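About Hulside

Hulside makes and rents out artificial vegetables and the stands they sit on. If you arrived looking for a farm, a juice bar or a meal kit, we're sorry, and you should go back to your search results.

Most "about us" pages in the display trade tell you the company is passionate about fresh produce. We sell fake produce, so we've never seen how we could write that with a straight face. We also don't claim our cabbages are "indistinguishable from the real thing," a phrase we keep finding in other people's catalogs. Pick one up and you'll know. It weighs the wrong amount, it doesn't squeak when you squeeze it, and it smells of nothing or, for the first few weeks out of the carton, of something worse than nothing. What a good artificial vegetable can do is look right from where a shopper or a trainee stands, and go on looking right after it has been handled all day. We think that's plenty to ask.

How we started

Omolara Bassey bought produce displays for a small grocery chain before she started Hulside, and she spent a lot of that time sending things back. Lemons came in a yellow no lemon has ever been. One supplier shipped her a case of leeks that had clearly been modeled on a drawing of leeks. She kept the returns slips in a folder, and the folder became our first buying guide. She still writes most of the rejection notes herself, and some of them are longer than this page.

The company had two people in it then. We won't tell you the story about the garage, partly since every company has one and partly because ours was a rented unit with a bad roof.

What we stock

Our range leans toward vegetables you'd find in an East Asian or South Asian grocery as well as the usual American supermarket. Customers kept asking for them and getting a shrug. For years you could order artificial tomatoes in five reds and not one believable bitter melon. The skin is the hard part. If the ridges are too regular it looks like a toy, and if they're too shallow it looks like a cucumber with a rash. Napa cabbage has its own trouble, mostly in the leaf tips, which should ruffle and should be a paler yellow than people remember. Makers like to push them toward green. We push back.

Sweet potatoes are easier, and we're suspicious of anyone who boasts about theirs.
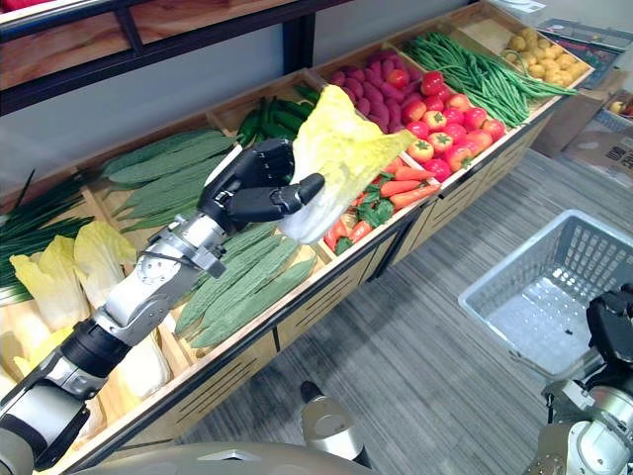
We group by how people cook and shop, which means the long greens get room to lie flat and the heavy-looking things go where a hand would expect to find them. Some clients want everything arranged by color. We'll do it if asked, but we'll also tell you that a store which sorts that way in real life usually changes its mind by the second delivery. Vegetables arrive in whatever quantity they arrive in. A display that pretends otherwise is no use for training a stocker, and stockers' training is a large part of what we're hired for.

The stands

We build two lines. Brestetti is the compartment stand, light wood with dividers, meant for bins you reach into from the front. Hoshino is a smaller tabletop version for classrooms and trade show booths. Both have dividers that lift out. Please lift them out before you move the stand. We have repaired a great many stands that somebody moved with the dividers in and the vegetables still on top.

We get asked whether the wood is "sustainable." We can tell you which mill it came from and you can look into it from there. The word itself is on so much packaging now that we've stopped using it.

Who rents from us

Training kitchens, grocery programs at vocational schools, theater companies, people laying out a new store and wanting to walk the aisle before they commit to it. Film crews sometimes, though they tend to want one perfect cabbage and we'd sooner rent them a crate.

A rental set runs to some 60 pieces, packed by type in lidded boxes with a paper list in each lid. The list is there so you can check things in and out. Few customers use it in the first week. Most do by the end, after the first argument about green onions.

February is our slow month, and that's when the stock gets washed. It's lukewarm water, a soft brush and a mild soap. We don't use the spray cleaners sold for artificial plants, which leave a shine on everything. Shiny bitter melon is where we came in.

What we don't do

We don't make artificial meat or fish. We don't make fruit with a bite taken out of it. We don't supply vegetables for restaurant windows, where they fade in the sun in a season and then somebody writes to us about it.

We also won't promise that practicing with artificial stock will make anyone better at the job. Some instructors swear by it and some think it's a way to avoid buying real cabbages. Both kinds rent from us. Our own view is that it's useful for learning where things go and how to handle a bin without crushing what's under your hand, and not much use for learning what's ripe. For that, go to a market and ask someone.

Esoveck

In the fall we took over the stock and molds of Esoveck, a smaller maker of root vegetables that was closing. If you rented from them, your account carries over. Their carrots are good. We're still going through the turnips, and the ones that don't pass won't be in the catalog.

Getting in touch

Use the form on the contact page. You'll hear from a person, usually within two working days, and that person may ask you for measurements, so have them ready. The stockroom can be visited by appointment, and we'd rather you came and handled a few pieces before renting than trusted the photographs, ours included.

Page last revised November 30, 2019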